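Slippage of Side-Release Buckles on Backpack Sternum Straps

Final report, Outdoor Equipment Design
Project group: Idalina Caldeira, Jin-sol Seok, Tùng Vương
Advisor: Eduard Kováčik

Summary

This project examined how far the webbing on a backpack sternum strap creeps through its buckle during ordinary walking. Two buckles were compared, the Wunolik and the Donitar, both sized for 25 mm webbing. The Donitar held its setting better on smooth nylon. On textured polyester the difference was too small to be of practical use to a designer.

Background

A sternum strap carries little load, but it is pulled and released with every breath and every step. Hikers in our preliminary interviews reported retightening the strap several times in a morning. Published guidance for buckles mostly concerns breaking strength, and we found little on slow creep under light, repeated tension.

Method

Each buckle was sewn to a short webbing anchor and threaded according to the maker's instructions. The free end was folded and stitched so that it could not pull through. A mark was drawn on the webbing where it entered the adjuster bar. The strap was then worn over a loaded pack on the campus loop trail, and the distance between the mark and the bar was measured with calipers on return. Walkers were asked not to touch the adjuster. The group completed 23 walks in total.

Results

On smooth nylon, the Wunolik buckle let the strap loosen on most walks, and the largest single movement was 364 hundredths of an inch. The Donitar moved less on every matched walk. Wet webbing crept more with both buckles. Two walks were discarded after the wearer readjusted the strap by habit.

Discussion

The adjuster bar on the Donitar has a sharper inner edge, which may account for its better grip. The same edge raised visible fuzz on the nylon by the end of the project, and a longer study should include webbing wear. Differences in posture and pack fit were not controlled.

Acknowledgments

The group thanks Elsie Sutcliffe for the use of the sewing room and for instruction on bar tacks. 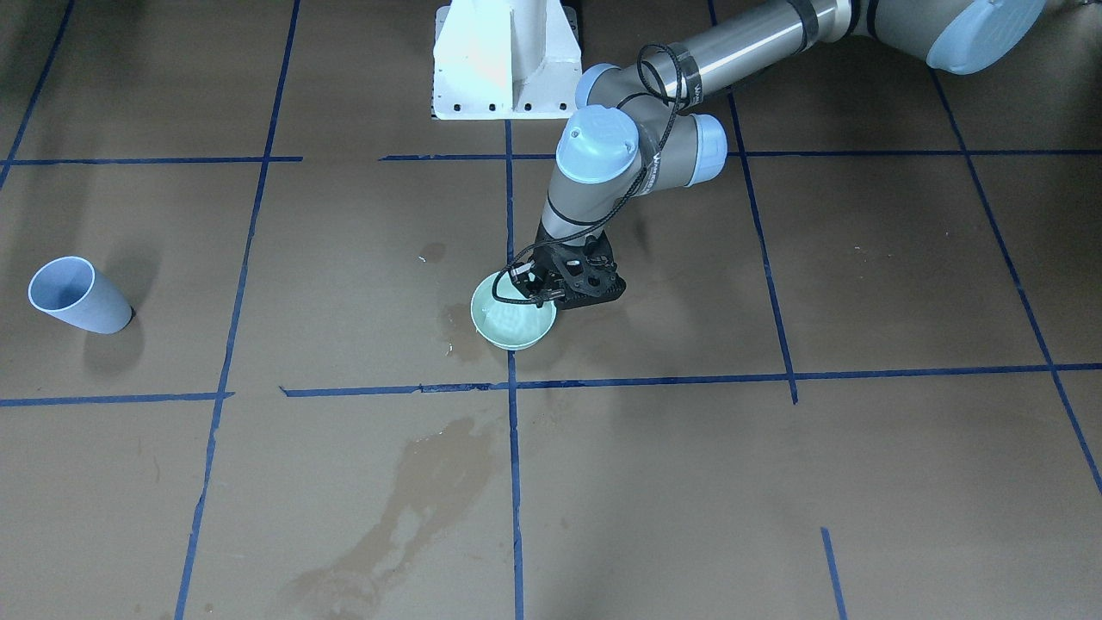

Figure 1. Robot arm with two-finger gripper over a taped floor grid.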